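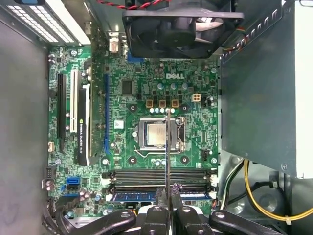
WULTWOOD - The Bergeron Hall repair evenings are back for the summer, and if the first one is anything to go by, people in this town have been holding on to a lot of old desktop computers.

Residents brought in 41 machines over the course of the evening, along with a few printers that were politely sent home again. Colleen Hiebert, a retired science teacher who started the evenings with her neighbor Laurier Chan, had set out tables for half that many and ended up borrowing the card tables from the room next door.

"You open one up and the owner leans in, and suddenly they want to know what everything is," Hiebert said. "I love that part. I could talk about a motherboard until they turn the lights out - and last night I did."

Most of the work is simple stuff: blowing out dust, checking fans, putting fresh paste on a processor, adding memory where there's a free slot. Computers past saving are taken apart for parts, with the owner's okay, and the leftovers go to the recycling depot on Hurkier Road.

Yvette Wong came in with the desktop her sons used all through high school and stayed to hold the flashlight for three other people.

The evenings run every second Thursday through the end of August, doors at 6:30. Bring the power cord, please, and back up your photos first. There is no charge, though the coffee can takes donations - it held $346 at closing.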